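Notebook – Steiner, fisheye/gripper data, May, Sunday afternoon into evening

Gertraud asked me to write things down while they're fresh this time, so I'm writing while the last training run finishes. Short version for anyone skimming: relabeling by aperture works. I'm very pleased.

Where we were: the policy trained on the Druretness demos picks up round things nicely and then does silly things just before contact. It comes in well, hovers, closes a little, opens again, closes. Hubert called it chewing, and the name has stuck. My guess last week was noise in the finger width. Urs thought it was the demos themselves, meaning people slow down near the object and the frames pile up there, so the network sees a great heap of nearly identical pictures with nearly identical actions and learns to dither. Urs was right. I owe him a coffee.

The fix we're trying is his too. Instead of sampling frames evenly in time, we resample each demo by progress, where progress is a mix of how far the wrist has moved and how much the fingers have closed. If neither is changing, frames get merged. If the fingers are closing fast, we keep everything. It's maybe thirty lines of code, most of it bookkeeping.

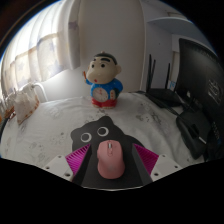
Mouse approaches were the hard case from the start, and they dominate the heap Urs complained about. The shell is smooth and rounded, so there is no edge for the fingers to settle against and people feel their way in. Look at how the pink mouse sits between the fingers with the dark pad under it: the gripper body already fills the lower middle of the view and the magenta pads flank it on both sides, and from there to contact almost nothing changes in the pixels. The figurine with the clock on its shirt is a far better cue for where the wrist is than the mouse itself. That worries me a bit (see open questions), but it also explains why merging on wrist motion alone was so bad when I tried it first. It threw away exactly the part where the fingers do the work.

So, the mix. I ran three weightings:

A – wrist only. Chewing gone, but it closes early and pushes the mouse ahead of it. Ugly.
B – fingers only. The approach turns into a lurch. Lorna stood with her hand on the stop button the whole time and I don't blame her.
C – both, fingers weighted higher once the wrist is slow. Lovely! Straight in, one close, lift.

Numbers for C. The set is 175 demos, same ones as before, nothing re-recorded. Old sampling gave us 38 percent clean grasps on the mouse. Resampled with C we're at 70 percent, same network, same seed, same number of training steps. I checked twice that I hadn't swapped the folders. Waltraud checked a third time, without being asked, and found the same thing, so I'm going to believe it.

"Clean" here means one closing motion, object leaves the surface, no regrasp. Please use this definition when you add results to the shared table. There are a few older rows where a regrasp was counted as a success and they make the baseline look better than it was. I've marked them but not deleted them.

Then the wider views. I'd worried that resampling would hurt the early part of the motion, where the wrist is far out and has a choice of things to go to. Merging is light there (the wrist is nearly always moving), so in principle it shouldn't matter, but in principle the old sampling shouldn't have mattered either. I pulled out the start segments and compared predicted wrist paths with the demo paths. 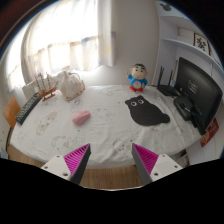
Open fingers, wide view: mouse to the left, cat pad to the right, monitor and router behind.

Paths from views like this one are as good as they were, and a little smoother. With the mouse off the pad I'd half expected the policy to head for the pad anyway, having seen the two together so often. It goes to the mouse. I played the predicted path over and over just for the pleasure of it.

One thing I noticed while paging through the wide ones: the window side washes out badly. The curtain glows and takes the upper left corner with it, and the monitor side stays comparatively dark. I tried brightness jitter on top of C. It made no difference to the grasps and a small improvement to the early paths, so I've left it on.

Things that went wrong, so that you don't repeat them:

– The merge step has to run before the train/validation split. I did it after, got a beautiful validation curve, and spent an hour being happy about nothing.
– Finger width is logged on its own clock. Holby's alignment script assumes the two streams start together. They don't. Use the one in the Altomon folder, and read the comment at the top.
– Resampled demos are shorter, so the 800 frame cap no longer bites. Anything in the loader that pads up to the cap is wasting memory. I took the padding out and the batch fits on the small card again, a very welcome surprise.

Open questions:

How much does the policy lean on the background? I'd like to mask everything beyond the edge of the table and see whether the grasps survive. Gertraud thinks they'll drop by a lot. I think a little. We've each written our guess inside the back cover.

Does C carry over to things with straight sides? The resampling may help less there, as people don't hesitate so much on a box. Lorna has a set of box demos she's willing to share once she has cleaned up the labels.

Can the weighting be learned? Hubert wants to try. I'd prefer to understand the hand-set version first, but if he has a free afternoon I won't stand in the way.

Run just finished. Second seed, weighting C, mouse only: the loss looks the same as the first and the predicted closings are single and clean by eye. Grasp trials on the arm still to do, Urs has it booked in the morning and I get it after lunch. Checkpoint is in the Steiner folder with "C2" in the name. Please don't tidy it away.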